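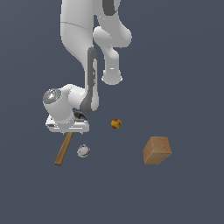 Recording your first demonstrations by remote control

Prellska lets you drive a simulated arm with a hand controller and save each run as a demonstration. Later you train a policy on the saved runs. This page covers the recording part only. For installation and controller pairing, see the setup page.

You need Prellska 2 or later, a paired controller, and the tabletop pick scene. The scene puts one long-handled object on a plain surface with a few smaller things nearby: a yellow ball, a white ball with a purple edge, and a block. The long object is the target. It can be a hammer or a baseball bat, depending on the scene file you load.

Step 1. Load the scene and home the arm

Open the scene from the Tasks menu and press Home. Wait until the status line says Ready. If you move the controller before that, the arm will jump to meet your hand as soon as control is handed over, and the jump gets saved with everything else.

Step 2. Set the motion scale

Start at the default and go lower if your hand shakes. Wissam Karam records at half scale for the approach and full scale for the lift. Don't change the scale while the clutch is held.

Step 3. Approach from above

Hold the clutch and bring the gripper over the handle with the fingers pointing down. Turn the wrist until the fingers will close across the handle. If you run out of reach with your own arm, let go of the clutch, move your hand back to a comfortable place, and hold it again. The robot stays where it is in the meantime.

Step 4. Close and lift

Lower until the handle sits between the fingers, then squeeze the trigger all the way. 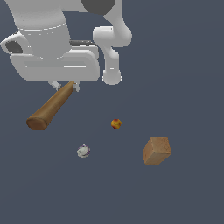
Lift straight up at a steady speed and hold still for two seconds before you press Stop. With the bat, take the narrow end. The barrel is heavy in the physics model and will swing down if you lift fast. A little swing is fine and should be left in the recording.

Step 5. Check the wrist view

Play the run back and switch to the wrist camera. Look at the fingers first. You want the handle running between them, with one finger on each side. The held object can hide a good part of the surface from this camera, so use the outside view if you need to see where the other items are. 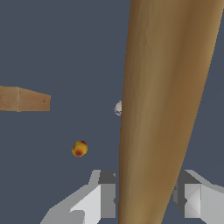 Wrist view with the wooden rod between the gripper fingers.

Step 6. Keep or discard

Press K to keep the run or D to discard it. Discard any run where you knocked one of the small objects, dropped the target, or paused for a long time in midair. Slow runs are all right.

How many to record

Ayman Smadi recorded 211 runs for the bat and kept all but a handful. The policy trained on those was usable. Our combined set for both targets is 579 runs. Vary the start position, and reload the scene between runs so the objects get placed again.

Saved runs go to the demos folder, one file each. Export them from the File menu before training.

Last updated 27 January 2024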